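"I want to find everything with one hand"

Mahsa Dehghan has packed bags for other people for many years. First she did it for her mother, who went often to the hospital in Drunevville, and later for neighbors who asked her. Now she gives a small class on packing at the Turunen reading room, two evenings in a month. I met her there before the class began. She was already at the table and she did not stop working when we talked.

"People think packing is about the suitcase," she says. "For me the suitcase is the last thing. First are the small things, and the small things need their own place."

I ask her what she means by small things. She means the ones that we need in a hurry: tissues, a comb, a pen, medicine, the paper with the address. In her opinion these should never go directly into a big bag, where they fall to the bottom. They go into a pouch, and the pouch must be one you can see through.

"My mother had a beautiful pouch from cloth, with flowers. Every time she had to open it and take out all the things on the bed. I bought her a plastic one and she said it was ugly. After one week she asked me for another." 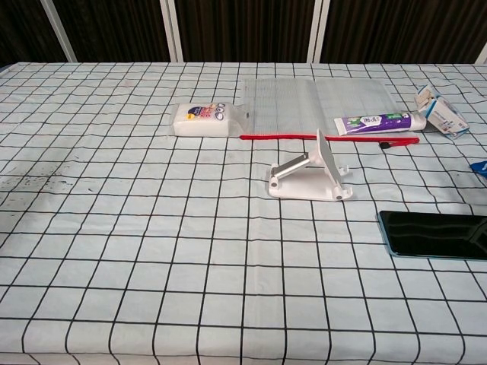 Page last changed: July 13, 2018

A clear pouch with a red zipper is a good choice for older people, Mahsa thinks, as they can see at once where it opens. She does not care much about the brand. What she looks at is the zipper pull. It should be easy to hold, and it should not catch on other things in the bag.

She always begins with the pouch flat on the table and closed. Beside it she collects what will go inside, and only when all is collected she opens the zipper. "If you put things in one by one, you forget what is there. When you see them together on the table, you notice that you have two combs and no pen."

The tablecloth with the squares is also part of her method, although she laughs when I ask about it. She likes a cloth with lines because she can put things straight on it, and she compares the size of one thing with another by the squares. There are dark spots on the left side of it. "I know, I know. I would not change a cloth for some spots. It is for working, not for a wedding."

Tadhg Ní Chonaill, who came to the class in January, told me that he had packed for a trip to Buralska with 205 items on his list. Mahsa remembers this list very well. They went through it together and it took nearly 30 minutes only to read it. "He had written every sock," she says. "I told him, write 'socks' and then a number. After that we could talk."

Her own rule is four pouches for one person, also for a long trip. One is for washing, one for medicine, one for papers, and the last is for what she calls the road. In the road pouch she puts the things for the hands and the face, and something sweet. She keeps it at the top of the bag, or in the coat.

I wanted to know if she also makes mistakes. She thought for some time.

"Once I packed the house keys in the washing pouch, and the suitcase went with my brother by car. I was standing before the door with my mother until the evening. Now the keys have a string, and the string is on me."

The next class is about packing for a hospital stay. The people who come are asked to bring one bag that they use already, with everything still in it.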